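Handball im Februar, oder: warum ich wieder auf der Tribüne sitze

Eigentlich wollte ich an diesem Wochenende die Wohnung aufräumen, und dann saß ich doch wieder in der Halle. Wer hier schon länger mitliest, kennt das ja. Ich nehme mir jedes Jahr im Februar vor, es ruhiger angehen zu lassen mit dem Handball, und jedes Jahr kommt dann ein Heimspiel dazwischen, das ich mir auf keinen Fall entgehen lassen kann. Diesmal war es das Rückspiel unserer Damen gegen Clusa, und wer sich noch an das Hinspiel erinnert (ich habe damals hier ziemlich gejammert, entschuldigt bitte), der weiß, dass da noch eine Rechnung offen war.

Ich war viel zu früh da, wie immer. Die Halle in Flevum macht eine Stunde vor Anpfiff auf, und ich mag diese Stunde fast lieber als das Spiel selbst. Die Torhüterinnen werfen sich ein, irgendwo quietscht eine Sohle, aus der Küche riecht es nach Waffeln, und auf der Gegentribüne streiten sich zwei Kinder um die große Trommel. Ich sitze dann mit meinem Kissen in Reihe drei, linke Seite, und schaue einfach zu. Mein Kissen ist übrigens inzwischen so durchgesessen, dass ich genauso gut ein Geschirrtuch unterlegen könnte, aber wir haben zusammen einen Aufstieg erlebt, da trennt man sich nicht so leicht.

Zum Spiel. Die erste Halbzeit war, na ja, zäh. Clusa hat eine sehr offensive Deckung gespielt, zwei Spielerinnen weit vorgezogen, und unser Rückraum hat lange gebraucht, bis er damit zurechtkam. Viele Bälle gingen quer, wenige nach vorn, und nach jedem Ballverlust rannte uns deren Linksaußen davon, als hätte sie einen kürzeren Weg als alle anderen. Zur Pause lagen wir mit vier Toren hinten. Ich habe mir eine Waffel geholt und dann noch eine, das mache ich immer, wenn wir zurückliegen. Gesund ist diese Saison für mich also nicht.
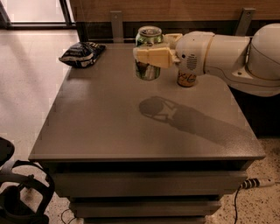
Nach der Pause hat unsere Trainerin umgestellt, und zwar auf die siebte Feldspielerin. Ich gebe zu, ich bin kein Freund davon. Jedes Mal, wenn das Tor leer steht, bekomme ich feuchte Hände, und ich sehe schon den Ball über das halbe Feld segeln, bevor überhaupt jemand geworfen hat. Aber diesmal hat es gegriffen! Plötzlich war am Kreis Platz, die Deckung von Clusa musste zurück, und unsere Mitte konnte endlich das machen, was sie so gut kann, nämlich kurz antäuschen, einen Schritt nach innen gehen und dann den Ball durch eine Lücke stecken, die ich von oben nicht einmal gesehen habe. Zehn Minuten vor Schluss stand es unentschieden, und da saß in meiner Reihe schon lange keiner mehr.

520 Zuschauer waren gemeldet, für einen Abend in der Regionalliga ist das bei uns richtig viel. Zum Vergleich: Unser Rekord liegt bei 726, das war damals im Aufstiegsspiel, da standen die Leute bis in den Gang zu den Umkleiden. Laut war es diesmal trotzdem fast genauso. Die Trommel war zu dem Zeitpunkt in den Händen des kleineren der beiden Kinder gelandet, und das hatte wirklich Ausdauer.

Gewonnen haben wir am Ende 30 zu 28. Den letzten Siebenmeter hat unsere zweite Torhüterin gehalten, die erst dafür hereingekommen war, ganz kalt, direkt von der Bank. Mit dem Fuß! Ich habe einen wildfremden Mann umarmt, der sich dann als Clusa-Fan herausstellte. Er hat es mit Fassung getragen und mir sogar eine gute Heimfahrt gewünscht – die Leute aus Clusa sind überhaupt nette Gäste, das muss man auch mal schreiben.

Auf dem Heimweg im 76er Bus habe ich dann die Tabelle studiert. Platz vier, zwei Punkte hinter Simanjuntak, und die haben noch das schwerere Restprogramm. Ich will nicht rechnen, ich rechne aber natürlich trotzdem. Wenn wir auswärts in Flirkano etwas mitnehmen, und sei es nur ein Punkt, dann wird der März noch einmal spannend. Die Halle dort ist allerdings furchtbar eng, das Publikum sitzt praktisch auf der Seitenlinie, und wir haben da seit Jahren nicht mehr gut ausgesehen. Ich fahre trotzdem mit. Im Fanbus sind noch Plätze frei, Abfahrt ist um 14 Uhr am Parkplatz hinter der Halle, und wer Kuchen mitbringt, darf vorne sitzen.

Die Wohnung ist übrigens immer noch nicht aufgeräumt.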